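Kitchen Safety Checklist with Comments
Shared kitchen, ground floor, Pendness house
Checklist form: Trirnlow, version 4
Time of inspection: Friday, afternoon

How to read this list: OK means no action. COMMENT means it is acceptable but please read what I wrote. ACTION means something must be done before the next inspection in October. I write the comments in full sentences because last time the short notes were misunderstood.

Part 1. Floor and walking space

1.1 Floor is free of water and food pieces — OK

1.2 No loose mats in front of the sink — OK
The mat which was slipping has been taken away after the last inspection. Please do not bring it back, also not for the winter.

1.3 Way to the door is free — COMMENT
The way is free, but the recycling box stands very near to the door. When the door is opened quickly it hits the box. I moved it 75 centimeters to the side and it fits well there.

1.4 Cabinet doors and drawers are closed when not in use — COMMENT
This concerns mostly the dishwasher drawer. It comes out at the height of the shin and a person who turns from the sink with a pot in the hands does not see it. Load it, then push it in. If you have to leave it open for a moment, stay next to it.

1.5 Handles are tight — ACTION
One screw in a handle of the tall cabinet is loose. It can be turned with the fingers. A normal screwdriver is enough.

Part 2. Electricity

2.1 Outlets near the sink have protection switch, test button works — OK
Tested all of them, 4 outlets. They switched off and could be reset.

2.2 Cables are away from water — COMMENT
The cable along the bottom of the backsplash should stay close to the wall. It must not hang down to the sink, and please do not put wet cutting boards against it.

2.3 Kettle and toaster are not used at the same outlet — OK

2.4 Extension cords — ACTION
There is one extension cord in the drawer with the label Oteck, marked by hand "1000 W max." I could not find out who marked it and if it is correct. It should not be used in the kitchen until somebody has checked it.

Part 3. Sink, counter and dish rack

The sink is the place where most remarks were made this year, so this part is longer than in the old form.
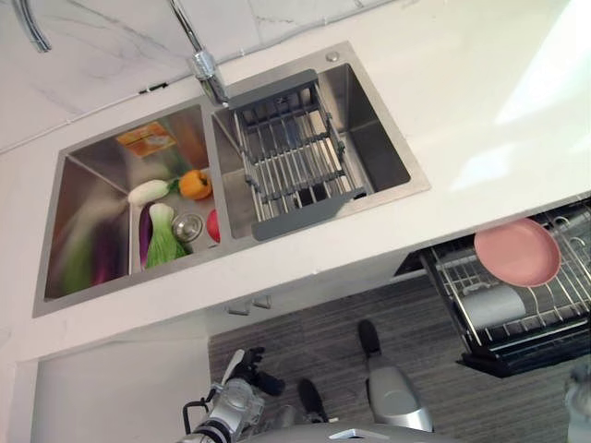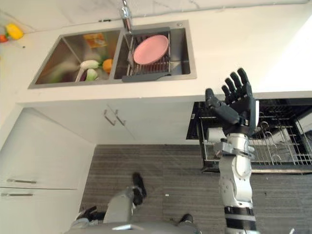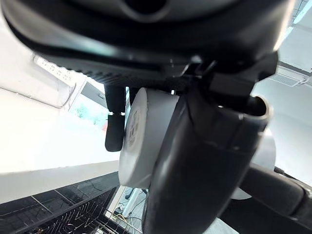
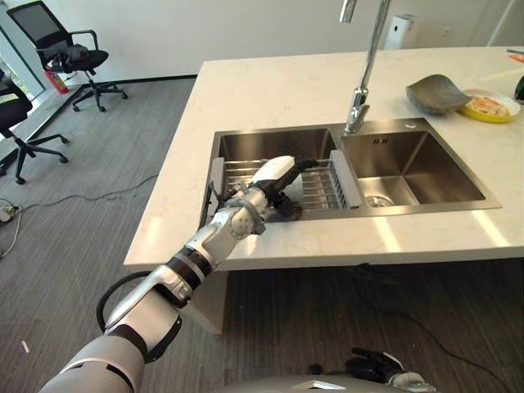

SINK AREA: POINTS 3.1 TO 3.9

3.1 Faucet is stable and does not drip — OK
Watched for some minutes with the water closed. The base does not move when I push it lightly.

3.2 Drain strainers are in place — OK
Please empty them after each washing of vegetables. The leaves of bok choy are the worst, they lie flat over the holes and the water stays.

3.3 Food and dirty dishes are kept separate — COMMENT
The left bowl is a good place for washing produce, and in the first picture there is an orange bell pepper, an eggplant and bok choy in it. This is fine when the bowl was cleaned before. I ask only that the vegetables are washed, taken out and dried, and do not stay there until the evening. Somebody will come with a greasy pan, and then the work must be done again.

3.4 Packaged goods are not stored in the sink — ACTION
A small printed packet was in the left bowl together with the vegetables. The outside of a packet has been touched by many hands and has been on many shelves. Also paper and thin foil become soft with water. Packets go on the counter or in the cabinet.

3.5 Dish rack sits firmly — COMMENT
The rack over the sink is a good type, with metal rods and gray end pieces. It can be used on one bowl or the other, as the pictures one and four show. The end pieces must rest fully on both sides. Press with the flat hand before you put the first plate. If it moves, pull the two ends a little more apart and try again.

3.6 Rack is not overloaded — OK
One plate standing in it, like the pink one in the second picture, is no problem. Heavy pots do not belong on the rack. I know it is practical, but the rods bend slowly and then the plates lean to one side.

3.7 Round vegetables and fruits cannot roll from the counter — COMMENT
In picture two a yellow bell pepper and a small red tomato lie at the left end of the counter. A tomato on the floor is a slipping danger, more than most people think. Use a bowl for them, also if it is only for five minutes.

3.8 Ready food stands away from the sink — COMMENT
The yellow plate with food, in the fourth picture, stood on the counter to the right of the sink. Water splashes go further than one expects when the faucet is fully open. I recommend a cover, or another place on the far side of the counter. Food which has been out for a long time should be thrown away; please do not put it back in the refrigerator.

3.9 Bowls stand flat — COMMENT
The gray bowl with the angular shape was tilted on its side next to the plate. If a bowl like this is pushed with the elbow it can turn and fall. Put it flat with the opening down, or in the cabinet.

Part 4. Dishwasher

4.1 Knives and forks point down — OK

4.2 Only dishes in the drawer — ACTION
A white roll was near the front left of the open drawer in the second picture. Whatever is not a dish should have its own place. Paper goods near the rack can become wet and pieces of them can block the filter.

4.3 Filter is clean — COMMENT
Cleaned by me during the inspection. There were seeds and a piece of label from a jar. Please remove labels before the jar goes in.

4.4 Tines are straight and without sharp ends — OK

4.5 Door seal is complete — OK
A little gray at the corner, it can be wiped with vinegar and a cloth.

Part 5. Cleaning products and first aid

5.1 Cleaning products are away from food — OK
They are on the lower shelf and have their original labels.

5.2 Bottles on the counter are labeled — COMMENT
If you fill oil, soap or vinegar into another bottle, write the name on it. A piece of tape is enough. The Peng soap and the Peng vinegar cleaner have almost the same color and I had to smell to know the difference, which should not be necessary.

5.3 First aid box is complete — ACTION
The list inside the lid says 13 items. The burn gel is missing, and the small scissors are there but they do not cut anymore.

5.4 Fire blanket can be reached without moving anything — OK

5.5 Emergency numbers are on the wall and can be read — COMMENT
They can be read, but the paper has become yellow from the steam. A new print in a plastic cover would be better.

Result

The kitchen may be used as normal. Open actions are 1.5, 2.4, 3.4, 4.2 and 5.3. For 3.4 and 4.2 nothing must be bought, it is only a question of habit. For 5.3 the burn gel should be ordered first — the scissors can wait a few days.

When an action is finished, write the word "done" behind the number on the paper copy which hangs inside the door of the tall cabinet. Please use a pen and not a pencil.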